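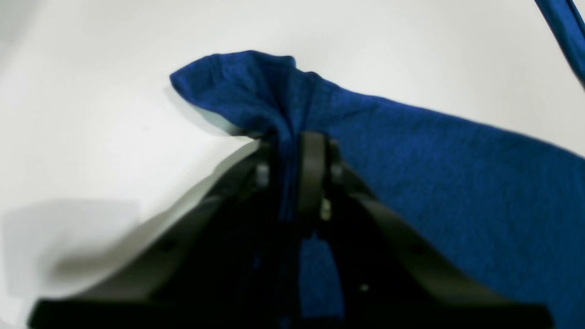

Cómo desteñí (y recuperé) mis paños de cocina: guía para lavar tela azul oscuro sin disgustos

Llevo años lavando ropa y hasta el verano pasado seguía metiendo todo junto a cuarenta grados y cruzando los dedos. Luego compré tela azul marino para hacer servilletas, lavé la primera tanda con dos camisas blancas de mi marido y os podéis imaginar el resto. Desde entonces me lo tomo más en serio, y como me habéis preguntado varias veces por correo, os dejo mi método completo.

Lo que necesitas

Un barreño, jabón líquido suave (el de lana me va de maravilla), vinagre blanco de limpieza, un trapo blanco viejo y una toalla grande. Nada más. Las toallitas atrapacolor las uso a veces, pero no son obligatorias.

Paso 1. La prueba del trapo

Moja una esquina de la tela con agua templada, aprieta el trapo blanco encima y espera un par de minutos. Si sale limpio, puedes pasar directamente a la lavadora. Si sale azulado, toca lavar a mano. Hazla también con el hilo si has cosido tú la pieza, que a mí me traicionó un pespunte rojo y todavía me acuerdo.

Paso 2. Primer lavado a mano

Llena el barreño con 5 litros de agua fría y un chorrito de jabón. Mete la tela, muévela con suavidad y déjala diez minutos. El agua se pondrá azul, a veces muchísimo, ¡no te asustes! Es el tinte sobrante. Cambia el agua y repite hasta que salga casi transparente. Con mi algodón hicieron falta cuatro aguas; con el lino que me trajo Floarea Furtună de Dusberg bastaron dos.

En el último aclarado echo medio vaso de vinagre. Ojo, el vinagre no fija el color por arte de magia, eso es un mito que yo misma repetí durante años. Lo que sí hace es arrastrar restos de jabón, y la tela queda menos tiesa.

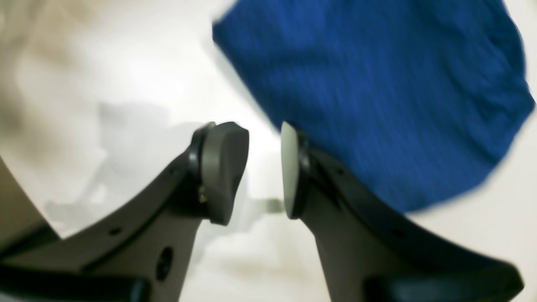
Las dos pinzas, casi punta con punta.

Paso 3. Escurrir sin retorcer

Si retuerces la tela mojada le marcas unas líneas blanquecinas que luego no se van ni planchando. Yo la extiendo sobre la toalla, lo enrollo todo como un brazo de gitano y aprieto con las manos de un extremo al otro. Si es una pieza grande, dos toallas.

Paso 4. Secar

Siempre a la sombra y del revés. En mi terraza da el sol toda la tarde, así que en julio tiendo dentro, con la ventana abierta, y tarda un poco más. Estira bien los bordes antes de dejarla, que te ahorras media plancha. 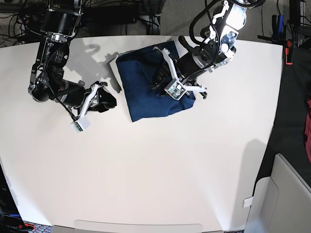

Cuando está casi seca, con ese puntito de humedad que se nota al tocarla, es el momento de plancharla. También por el revés, y con un paño fino encima si la tela tiene algo de brillo. Si se te ha secado del todo, pulveriza un poco de agua y déjala enrollada un rato.

Paso 5. Ya en la lavadora

A partir de la tercera o cuarta vez la meto en la máquina con otras prendas oscuras: treinta grados, programa corto, centrifugado bajo y el tambor sin llenar del todo. Si va apretado, las prendas se rozan y salen esas zonas grisáceas en los dobleces. Y nada de suavizante en los paños de cocina, que luego no secan los platos.

¿Y si ya has desteñido algo?

No lo seques. Vuelve a lavarlo enseguida, solo, con percarbonato y agua a cuarenta grados (si la etiqueta lo permite, y nunca en lana ni seda). Una de las camisas de mi marido quedó perfecta. La otra es ahora de un celeste bastante bonito y se la pone los domingos.

Si probáis con tela vaquera, contadme en los comentarios cuántas aguas os ha pedido.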